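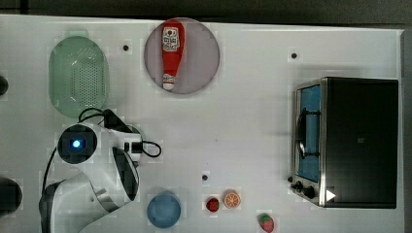 Unit 3 of the Grallano course in table service and storage concerns the grouping of kitchen articles before they are put away. Students shall distinguish vessels, condiments and produce. A colander and a plate are both vessels; a ketchup bottle remains a condiment even when it is resting on a plate.

Instructor: Nélida Acuña, Room 212. Written work is due 3/18/26. 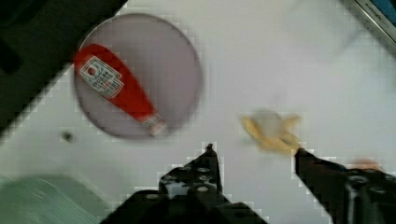
Fig. 2. Ketchup bottle on a plate, with toy banana.

Reading: Gaete, course packet, section on condiments.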